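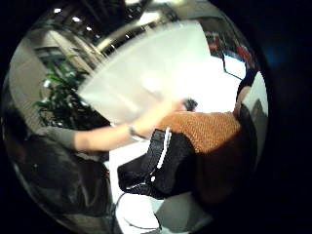
Kowalczyk Paper Opens Poster and Large-Sheet Workroom in Podmont

FOR IMMEDIATE RELEASE

PODMONT, 5/2/22 — Kowalczyk Paper has opened a public workroom for people who need to draw, trace, cut or fold large sheets of paper and do not have the space for it at home. The room is on the ground floor of the company's store on Bunau Street and is open to anyone during store hours.

The workroom takes up 400 square feet that was used for storage until January. It has a white floor, bright overhead lights and 21 seats. Visitors can bring their own paper or buy it by the sheet at the counter.

"People come in for one big sheet and then ask if they can lay it out on our counter," said Garnet Nguyen, who manages the store. "They are making a sewing pattern, or a school poster, or a floor plan for a move. We let them do it when the store was quiet. It was not quiet very often."

What the Room Is For

The workroom is meant for jobs that do not fit on a desk or a kitchen table. Customers who used the counter last year were mostly doing one of the following:

Copying sewing and knitting patterns at full size
Making posters and signs for schools, clubs and yard sales
Drawing garden and room layouts
Cutting liners for shelves and drawers
Folding large paper models and lampshades

Painting with oils, spray products of any kind and hot glue are not allowed. Water-based markers, pencils, chalk, paper glue and tape are fine. Cutting is done on the mats provided.

Paper Sold by the Sheet

Along with the workroom, the store has added a new line of large white sheets under the name Elell. The sheets come in three weights. The lightest lets enough light through for tracing and is the one the store suggests for patterns. The middle weight takes marker without bleeding through in most cases. The heaviest is stiff enough to stand up as a sign when folded down the center.

The store keeps 3000 Elell sheets on hand, stored flat. Sheets can be rolled at the counter on request, but customers who plan to fold their paper may prefer to carry it flat between two pieces of cardboard. The cardboard is free while it lasts.

"Large paper creases when one person carries it by the middle," Nguyen said. "Hold it by the corners, or let somebody take the other side. We will show you if you ask. Most of the sheets that get ruined are ruined between the shelf and the chair."

Customers who crease a sheet inside the store before working on it may exchange it once at no charge. Creased sheets are cut down and put in the scrap bin by the door, where anyone may take them.

Using the Workroom

There is no fee for the first hour. After that, the cost is $3 an hour for each person, paid at the counter. Children under 12 are free with a paying adult. A seat can be held by phone up to a week ahead, and any seat that has not been reserved is first come, first served.

Visitors are asked to keep coats and bags off the work surfaces. Bags may stay with their owners, on the floor next to the seat or under it, as long as the walkway is clear. There are also hooks along the back wall. The store does not have lockers at this time.

Rulers, cutting mats, pencils and weights for holding down corners are provided and should stay in the room. Scissors are lent from the counter. Visitors who have their own good scissors should bring them — the store's pairs are used all day and are sharpened only once a month.

The room can be cool in the morning and the store suggests a sweater. Long sleeves may need to be pushed up when working with marker or glue.

Group Sessions

Schools, clubs and craft groups may reserve the whole workroom for two hours before the store opens. The cost is $42 for a group of any size up to the number of seats, and it covers use of the tools. Paper is extra, with a discount for groups buying 20 sheets or more.

A staff member is present during group sessions to cut paper to size and help with carrying. Groups should send a list of what they plan to make at least five days ahead, so that the right weight of paper can be set out. A group that does not know what it needs can call and talk it over.

The store will also run a short class for beginners each month. The first covers tracing a pattern onto a large sheet and marking it so that it can be read later. The second will be on folding, and the third on lettering for signs. Each class lasts 90 minutes and the price includes two sheets of paper. Class size is limited to 10.

"We are keeping the classes plain," said Nguyen. "You learn how to get a straight line from one end of a big sheet to the other, and you go home with something you can use."

Deliveries and Parking

Work on the room has not changed the store's regular business. Envelopes, notebooks, wrapping paper and office supplies are still sold at the front. The shelves that stood in the old storage area have moved to the basement, and a few slow-selling items now have to be brought up by staff, which can take a few minutes.

Parking is behind the building. The rear door is wider than the street door and is the better choice for anyone leaving with unrolled paper, above all on a windy day. Both entrances are step-free. The restroom is next to the workroom.

About Kowalczyk Paper

Kowalczyk Paper is a family-owned paper and stationery store in Podmont. It sells paper by the sheet, the pack and the roll to homes, schools and small businesses, and cuts paper to size while customers wait.

Contact

Garnet Nguyen
Store Manager, Kowalczyk Paper
Bunau Street, Podmont

Workroom reservations and group requests are taken by phone or at the counter during store hours. Paper samples in all three Elell weights are available to schools by mail on request.

###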